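5. Washing and drying the quilt cover

5.1 Before you start

The Hamley quilt cover is cotton and will forgive most things. It won't forgive being boiled in August with the beach towels, so please read this section once before putting it anywhere near water. The washing label is sewn into the bottom left corner, inside, where you will find it on the third attempt.

Check the size code on the label. Covers marked 356 are doubles. Covers marked 2766 are the older king size, which shrinks a little more on the first wash and then stops. If your code is neither of these you have a pillowcase.

Note: New covers carry a finish from the mill that makes them feel like a paper bag. It goes after the first wash. We get a lot of letters about this.

5.2 Washing

1. Undo all 11 buttons and take the quilt out. People do try it with the quilt left in. Your machine will make a noise to let you know.

2. Turn the cover inside out and shake the corners over a bath or out of a window. Whatever has been living in the corners should leave at this point.

3. Do the buttons back up, leaving the middle two open. A cover washed wide open will swallow every sock in the load and hand them back as one wet lump.

4. Load the drum no more than two thirds full. A king size cover is a load by itself in most household machines.

5. Wash at 40 degrees on the ordinary cotton setting. Use your usual powder or liquid, at the dose on the packet for your water. Skip the softener for the first few washes.

Caution: Do not use bleach on the Julside range. The blue in it is plant-based and comes out beige in patches, and we can't put it back.

5.3 Drying

6. Take the cover out as soon as the machine stops. Creases set while it sits there, and so does the smell.

7. Hold it by two corners and snap it hard. This is easier with a second person and a low opinion of your neighbours' opinion. Alfredo Samonte in our cutting room recommends doing it on the landing, over the banister, and has the shoulders for it.

8. Hang it over two lines if you have them, so that air gets up the middle. On one line, fold it over by a third and move the fold halfway through.

9. If you tumble dry, use low heat and stop while the seams are still slightly damp. Finish it over a door.

Note: The seams are four layers thick and dry last. A cover that feels dry in the middle and goes away with damp seams will smell like a tent by Saturday.

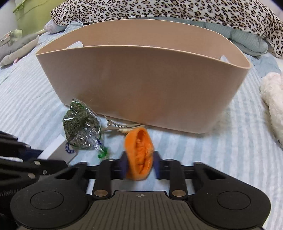

5.4 Putting the quilt back in

10. Keep the cover inside out and lay it flat on the mattress with the open end at the foot. Lay the quilt on top and match the corners.

11. Reach inside the cover, up to the two far corners, and take hold of the quilt corners through the cloth.

12. Stand up, keep your grip and shake the cover down over the quilt. It should turn itself the right way out as it goes. If it turns you the right way out, let go and begin again from step 10.

13. Tie the inside tapes at each corner. There are four. If you use only two, the quilt will gather at your partner's end during the night and you will be blamed.

14. Button up from one side to the other. Should you arrive at the end with a button left over, go back to where you were last sure of yourself.

5.5 Storing

Fold the cover in thirds lengthways, then in quarters, and put it inside one of its own pillowcases. Benjie Lumbao, who wrote the first edition of this guide, claimed that a set kept this way could be found in the dark by anyone in the house. We have not tested it, but the shelf does look better.

Don't store covers in plastic bags. Cotton yellows along the folds when it can't breathe, and the marks take several washes to shift. The cloth bag your Tostow set came in is fine. So is any clean pillowcase.

For loose buttons, see section 6. For spare buttons, look behind the washing label.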